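3. Mettre une vidéo dans une page : ce que j'ai fini par mesurer

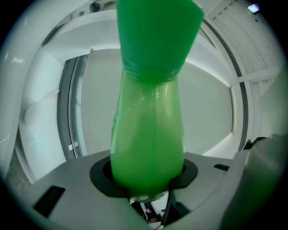
Figure 1. Flacon vert posé dans son support annulaire noir.

3.1. Le lecteur intégré et son poids

Quand j'ai ouvert ce chantier, en avril, je pensais sincèrement que la question était réglée : on copie le code d'intégration, on le colle dans la page, et hop ! Sauf que Nuria Vallejo, qui relisait mes premiers relevés, m'a demandé combien de requêtes partaient avant même que le visiteur clique sur lecture. Je n'en savais rien du tout (j'avais un peu honte, je l'avoue). J'ai donc repris les pages du site de démonstration Ledcombe une par une, et j'ai comparé 2 façons de faire : le cadre chargé d'emblée, et la vignette cliquable qui n'appelle le lecteur qu'à la demande.

Pour générer les pages, je me suis servie de Disar, notre petit assistant maison, que Steinar Riis avait écrit pour tout autre chose – des galeries de diaporamas, si ma mémoire est bonne. Il prend une liste d'adresses, un gabarit, et il sort un dossier prêt à déposer sur le serveur. J'ai lancé chaque variante sur un lot de 1000 chargements, cache vidé à chaque fois, toujours depuis la même machine et la même connexion.

3.2. Ce que donne la vignette cliquable

Là, j'ai eu une très bonne surprise ! Avec la vignette, le texte devenait lisible avant une seconde dans presque 92 % des chargements, alors que le cadre direct restait loin derrière, surtout sur les pages qui alignent plusieurs vidéos. Sille Hauksdóttir a refait le calcul de son côté avec ses propres scripts et retombe sur le même écart, ce qui m'a bien rassurée.

Il y a quand même un prix à payer. Sur téléphone, il faut parfois toucher l'écran deux fois : une fois pour appeler le lecteur, une autre pour démarrer. Plusieurs personnes ont cru à une panne. J'ai essayé le démarrage automatique après le premier appui, mais le résultat change d'un navigateur à l'autre et je préfère ne rien en tirer ici.

3.3. Les listes de lecture

Pour les listes, c'est plus embrouillé. Le gabarit Stougaard affiche toutes les vignettes d'un coup, et l'avantage fond à mesure que la liste s'allonge. J'ai bricolé une version qui ne montre que les trois premières, avec un bouton pour dérouler la suite (l'idée vient de Sigrún Ragnarsson, rendons-lui ça). Elle se comporte bien sur les listes courtes. Pour les longues, les relevés sont encore trop dispersés, je les laisse en annexe avec les réglages exacts de Disar.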